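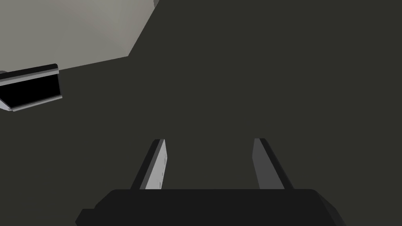
Home Notebook Methods Stock list Archive

Monday, October

Went back through the Moschos leaflet on their flaxseed oil before starting the second run. It says the oil "supports healthy cholesterol" and cites a trial of 62 adults over 8 weeks. I found the paper. There was no placebo arm, and everyone was told to walk more and cut down on fried food. LDL went down a little. I would expect it to go down a little if you gave them tap water and the same advice.

Our part is smaller: does the oil hold up in the bottle long enough for any of this to matter? Three oils on the bench, Moschos (flaxseed), Brostix (flaxseed, "cold filtered") and plain canola from Ultley as the dull comparison. Peroxide value on opening, then weekly. Half of each kept in the fridge, half in the cupboard with the door shut.

Opening values looked fine for all three. Brostix was a touch higher than Moschos, inside what I get from titrating the same bottle twice, so I'm not writing it up as a difference. The Ultley blank drifted and I redid it. Starch indicator was old. Made fresh.

Omega-3 content: the Brostix label claims 546 mg of ALA per capsule. Ours came out lower, but that was one capsule and a calibration line I don't much like. Need at least five more before I say anything out loud.

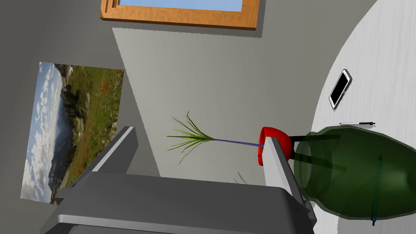

Stemitz read this page over lunch and wrote back that a cupboard test tells us little, as most people leave the bottle next to the stove with the cap half on, and that we should run a warm, open set too. Fair. I had been putting it off because it smells. Will start one at 95 F with caps loose, same sampling days.

They also asked why I bother with peroxide value alone. I don't trust it alone either. It climbs and then drops as the oil gets worse, so a low number on an old bottle can mean very little. Anisidine value goes in from next week if the reagent turns up.

To do:

- Five more Brostix capsules, new calibration line, two people reading.
- Ask Moschos for batch dates. The leaflet brags about 2,562 satisfied customers and gives no pressing date.
- Label the warm set before it goes in, with the lid and the side both marked.

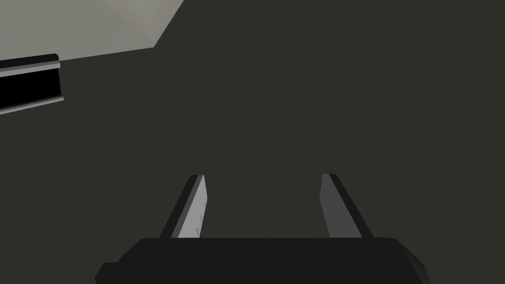
- Check the fridge log. It reads exactly the same every morning and I don't believe it.

Contact the lab | Copyright Notebook pages | Back to top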